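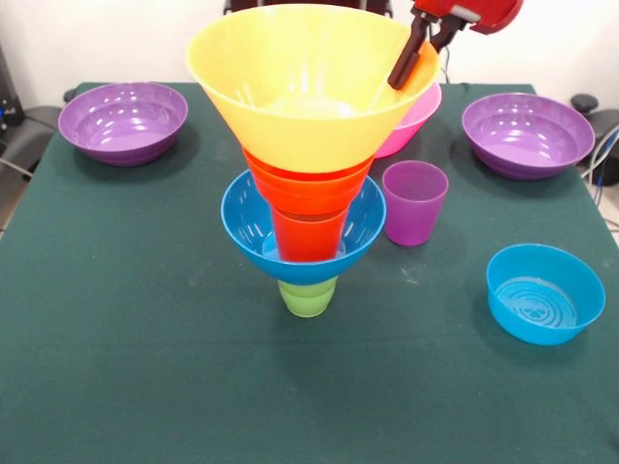 Fixed camera, tableware task: gripper closed on the rim of the yellow bowl, top of a five-piece stack.

Friday, 4:40 p.m.

The second gripper comparison was continued today on the green cloth. The Mastness fingers remained on the arm for the full session, and the Skukari set will be mounted on Monday morning under the same program. Controller settings were left as they stood at the end of the last entry, with closing force at 40 percent and approach speed unchanged.

The rim grasp is the point of interest. One finger goes inside the bowl and the other outside, and the wide yellow bowl leaves little margin for error in height. With an orange cup directly beneath it, a low approach risks pushing the whole column over. I recorded 51 attempts on the yellow bowl, of which 34 were logged as clean placements. In 9 of the others the stack fell before the fingers had opened. The rest were stopped by hand and are marked as such in the log.

Angelica Galang reviewed the log after lunch and asked that release be scored separately from grasp. I agree with this. Several of the falls appear in the log as grasp failures, although the grip itself was sound and the trouble came when the outer finger dragged on opening. The sheet has been revised, and the earlier rows will be rescored before the Skukari runs begin.

The fixed view is adequate for the rim - less so for the pink bowl, which is partly hidden behind the yellow one. A request for a second camera mount has gone to Tarmont. No reply as of this writing.

Arm parked and controller shut down at 5:15.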